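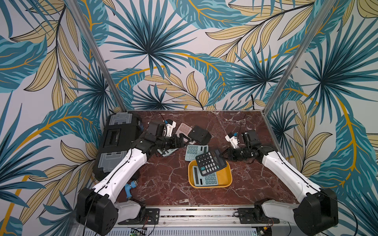
Leaf-pattern wallpaper on the back and side walls, red-brown marble top.

Ticket 1198 - Color shift between wallpaper proof and printed panels
Product: Pirnitz print manager, Kiditz driver package
Site: Dunbar
Opened by: Sunita Achterberg
Assigned to: Shoaib Bhutto
Opened: 10 February 2026
Status: Resolved, monitoring

Problem as reported

Panels for the Skusmont order print with a visible color difference between the first panel and the ones after it. Leaf patterns with large areas of teal and deep blue are affected most. The blues move toward purple. Light grey backgrounds pick up a slight pink cast. Yellow stem lines look the same on all panels. The proof strip matches the first panel. No error is shown in the queue and the job log reports normal completion.

The difference is easy to see at the seam when two panels are placed edge to edge. It is hard to see when the panels are apart.

Environment

Pirnitz runs on the shop workstation. The driver package was updated in December. The queue is set to hold jobs until released by hand. Media is the usual nonwoven stock, same supplier, same width. Ink set unchanged.

Log

Entry 1 (Bhutto)
Asked for the job file, the queue export and a seam sample cut from panels 1 and 2. Asked that no further panels be run for this order.

Entry 2 (Achterberg)
Files attached. Sample is in the tray by the cutter. I ran the nozzle check before and after and both are clean. I also reprinted panel 2 by itself and it came out correct, so the file for that panel seems fine.

Entry 3 (Bhutto)
Confirmed from the sample. The shift is even across the full width of panel 2, so I am ruling out a blocked head. Banding would show as stripes in the feed direction or across it, and there is none. The single reprint being correct points to the queue or the driver.

Compared the source files for all panels. Same embedded profile, same rendering intent, same resolution. No difference found.

Entry 4 (Bhutto)
Heater check. Pre-heat and cure readings are stable over the whole job according to the device log. Changed the pause between panels from none to 3 minutes. No change in the result. Setting returned to original.

Entry 5 (Achterberg)
Could this be the roll? We changed rolls the same morning. I put the old roll back on and ran the first two panels again at reduced length. Same shift on the second one.

Entry 6 (Bhutto)
Thanks, that clears the media. Please leave the new roll on from here.

Looked at the queue export. Panel 1 is sent with the media preset named in the job ticket. Every later panel is sent with the preset field blank. When the field is blank, the driver falls back to its default preset, and on this workstation the default is a coated vinyl. That preset uses a different ink limit and a different output profile. It would account for heavier magenta in the blues and the cast in the grey. Yellow is under the limit in both presets, which fits with the stem lines not changing.

Entry 7 (Bhutto)
Reproduced on the test queue. A job with one panel always prints correctly. A job with 2 or more panels loses the preset after the first, but only when the job is held and released by hand. If the job goes straight through, all panels keep the preset. The behavior is not present with the previous driver package.

Entry 8 (Achterberg)
We hold everything. I don't want to switch that off because the operator checks the roll before release.

Entry 9 (Bhutto)
Understood. Workaround that keeps the hold:

1. Open the queue settings and select the device.
2. Under media handling, set the default preset to the nonwoven stock.
3. Clear the option to use the last loaded media.
4. Save and restart the queue service.
5. Delete held jobs and send them again. Jobs already in the queue keep the old values.

Step 5 was missed on my first attempt and the shift came back, so please do not skip it.

Entry 10 (Achterberg)
Done. Ran the full order, 17 panels. Checked every seam under the daylight lamp and they match the proof. Total waste on this was over 2 rolls including the tests, please note that for the claim.

Entry 11 (Bhutto)
Waste noted. Vinyl jobs now need their preset selected by hand until the driver is fixed, and I have put a label to that effect in the queue name. Defect passed to the Kiditz driver team with both queue exports attached. Ticket stays in monitoring until a corrected package is installed at Dunbar.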